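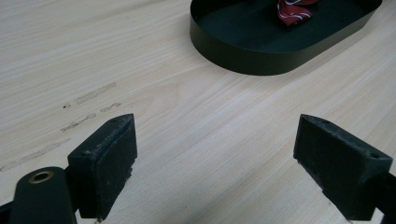 Perguntas frequentes: mudança de treinador durante a época

Atualizado em 24 de fevereiro de 2022

Em que casos pode um clube da Liga Gisach substituir o treinador principal?
Em qualquer altura entre a primeira jornada e o último jogo da época, que termina em junho. A substituição só produz efeitos depois de registada no portal da liga.

Qual é o prazo para comunicar a saída?
O clube dispõe de 3 dias úteis a contar da data da rescisão. A comunicação é feita no formulário T-4, assinado por quem obriga o clube. Não são aceites comunicações por telefone.

O que acontece se o prazo não for cumprido?
É aplicada uma taxa de 100 euros por cada dia útil de atraso. Em caso de reincidência na mesma época, o processo segue para a secção disciplinar.

Quem pode orientar a equipa até à chegada do novo treinador?
Um adjunto já inscrito na ficha técnica, com a habilitação mínima exigida para a divisão. O período interino não pode ultrapassar 4 jogos oficiais, incluindo os da Taça Fitzgerald. Os jogos particulares não contam para este limite.

Um treinador dispensado pode assinar por outro clube da mesma divisão?
Sim, uma única vez por época e desde que a rescisão anterior esteja homologada. Enquanto houver litígio pendente sobre valores em dívida, a inscrição fica condicional.

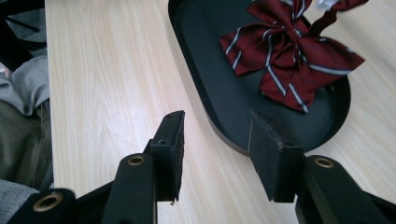 Liga Gisach de Futebol Americano | Departamento de Inscrições e Registos

Que documentos são necessários para inscrever o substituto?
Contrato assinado, cópia da licença, declaração médica e comprovativo do seguro. Os ficheiros devem ser enviados em PDF. Licenças emitidas por outra federação carecem de equivalência prévia.

A indemnização conta para o teto de despesas da equipa técnica?
Conta, pelo valor efetivamente pago em cada época. Acima de 4,000 euros é obrigatório anexar o plano de pagamentos ao formulário T-4.

A saída do treinador principal implica a dos adjuntos?
Não. Cada contrato é tratado em separado. Se o clube rescindir também com os coordenadores de ataque ou de defesa, entrega um formulário por pessoa.

O jogo Sitano–Giketside pode ser adiado por falta de treinador?
Não. A ausência de treinador principal não é motivo de adiamento em nenhum jogo do calendário. Na falta de adjunto habilitado, aplica-se o regime de delegado técnico, previsto no regulamento de provas.

Como se consulta o estado de um pedido?
No portal, em "Registos", com o número de processo do clube. O estado "Em análise" não autoriza a presença do treinador na linha lateral.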